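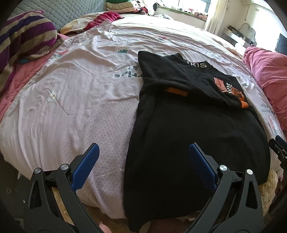 Mundeo Household Help
Laundry and Linen > Folding and Storage

Folding printed sweatshirts without cracking the design

Posted by Nisreen Semaan
Member, Kamden

I would be grateful for advice on folding black sweatshirts that have printed lettering and blocks of color on the chest. Our residence holds 135 of them in the linen room between seasons, and after last winter several designs showed fine cracks along the line of the fold. I fold on a bed, as the linen room has no table. Is the bed at fault, or is it the fold? The shelves are 2 feet deep.

14 replies hidden by moderator – 2 retained

Vlasta Kelmendi
Senior contributor

The bed is acceptable, provided that the cover is pulled tight before work begins. The fold is the more likely cause. I recommend the following procedure.

1. Lay the sweatshirt on the bed with the collar toward the far side. Open out any thick fold across the chest and smooth the fabric from the center toward the side seams.

2. Extend both sleeves fully to left and right, so that the cuffs can be seen and no fabric is bunched at the shoulder. The hem should lie toward the near edge of the bed.
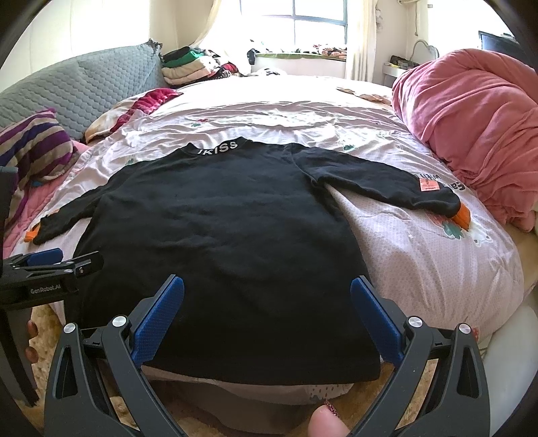
3. Turn the garment so that the printed chest faces the bed. Bring each side in by one quarter of the width, and lay the sleeve straight down along the back.

4. Fold the hem up to the collar once only. Where the design is large, place a sheet of plain tissue inside this fold. A rolled towel serves equally well and can be used again.

5. Store in stacks of no more than six. Weight does more damage than time – the lowest garments in a tall stack will show it first.

Please note that a print which has already cracked will not recover. Do not iron directly over it.

Edin Zupan
Member

We hang ours. No complaints so far, although wide hangers are required or the shoulders become misshapen. Cuffs in a different color should be checked for dye transfer if the garments are put away damp.

Nisreen Semaan marked the reply by Vlasta Kelmendi as helpful.
This topic was closed to new replies in January.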